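Berrada mug tree, light wood. Four stars, maybe three and a half, see below

Writing this on my lunch so excuse the typos. Bought the Berrada mug tree in August, have had it in daily use since, and people keep asking me if it's worth the money so I'm putting it all in one spot.

Short version: yes if you own normal mugs. No if you own big ones.

**Why I bought it**

Tiny unit. One overhead cupboard, and it's full of pasta and the good bowls. Mugs were stacked two high on top of the fridge and I chipped my favourite one getting it down in the dark at 5 am. That was it for me. Wanted something upright, small footprint, not wire. Had a wire one from Sumholm years ago and it went rusty at the joins and left orange rings inside the handles. Never again.

Paid $82 for the Berrada, which is a lot for a stick with pegs in it, I know. The Wustent one was $25 at the time and looks much the same in photos. It isn't the same in the hand. Salamatu Asamoah at work has the Wustent and let me borrow it for a weekend before I ordered. Base is hollow underneath, and it tips if you hang two on one side. Mine doesn't.

**Putting it together**

Post screws into the base with one bolt from underneath. Hex key in the bag. Pegs push in. No glue supplied and the leaflet says you don't need any. I did two of them with a dab of PVA after a month as they'd started to turn when I lifted a mug off. Fine now. Leaflet is one sheet, drawings only, and step 3 has the base upside down. Took me ten minutes, five of those looking for the bolt, which was in my lap.

Mine came with one peg slightly fatter than its hole. Bit of sandpaper, sorted. For $82 I'd rather not be sanding. Emailed Berrada and they offered to send a new peg, took 25 days to turn up, by which stage I'd forgotten about it. It's in the drawer.

**Stability**

Main thing I care about. Rectangular base, and it's got some weight to it. I tried it lopsided on purpose, three mugs down one side, none on the other, and it stayed put on the bench. On a smooth tile it can slide if you yank a mug towards you, so I keep it on something with a bit of grip. There are no feet or felt dots underneath. Berrada could chuck in four felt dots for next to nothing. Come on.

With the mugs on opposite sides it's dead steady. Two mugs is what I've got on it most of the time and I've never had it wobble.

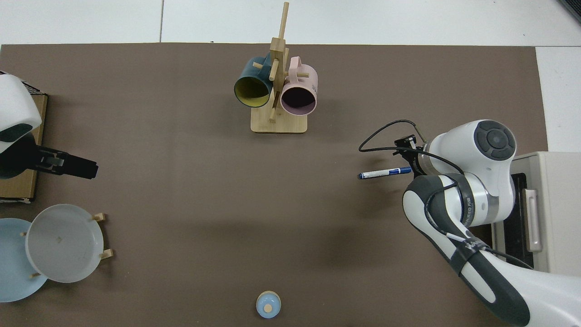 *My two everyday mugs, teal with the yellow inside and the pale pink one.*

**Pegs**

Short ones. Good and bad. Good as they don't poke you in the wrist when you reach past, and the whole thing stays narrow. Bad if your mugs have chunky handles. Anything with a thick handle only gets halfway on and then hangs there looking nervous. I've got a big soup mug from the Birthorpe market that won't go on at all. Measure your handles before you buy!

Mugs don't hang perfectly straight on it. They tip at whatever angle the handle wants, mouth down or off to the side. Suits me, less dust in them. If you like everything lined up like a shop display it'll drive you batty. Drips go on the base or the bench if you hang them wet, so give them a shake first or put a tea towel under for a bit.

Espresso cups no good, handles too small to get over the end. To be fair nothing I've tried works for those.

**The wood**

Light coloured, smooth, nicely finished on the post. Base was a touch rough along one long side, not splintery, just not as nice as the rest. Mine has picked up one faint tea ring which I can't shift. Probably should have oiled it on day one like the leaflet says (there's a little drawing of a bottle, I took it for dish soap). Oiled it in the end and the water beads off now. Mostly.

Goes with most colours. The darker mugs look best against it, in my opinion, and the pink looks better than I thought it would.

**Cleaning**

Damp cloth. Dust collects where the pegs meet the post and you need a cotton bud or the corner of a cloth. Don't put it in the sink. I did once. Swelled a bit round the bolt and was tight for a week, then settled.

**Things I'd change**

- felt dots, see above
- one or two longer pegs in the bag for people with chunky handles
- oil instructions in actual words
- price. $60 would be fair

**Would I buy it agian**

Yeah. I'd grumble at the price and then buy it. My mum wants one and I've told her to wait for a sale — they seem to drop it a few times a year. If you only need somewhere to park two or three mugs and you're not rough with them, the Wustent is probably OK for the money, just hang them evenly.

Leaving it at four stars. Half a star off for the fat peg, half for the missing feet. Will update if anything snaps.

**Update, 29 April 2024:** nothing's snapped. One of the glued pegs still hasn't budged, the other has the tiniest bit of play in it but you have to go looking. Tea ring still there. Mum got hers on sale, all the pegs fit.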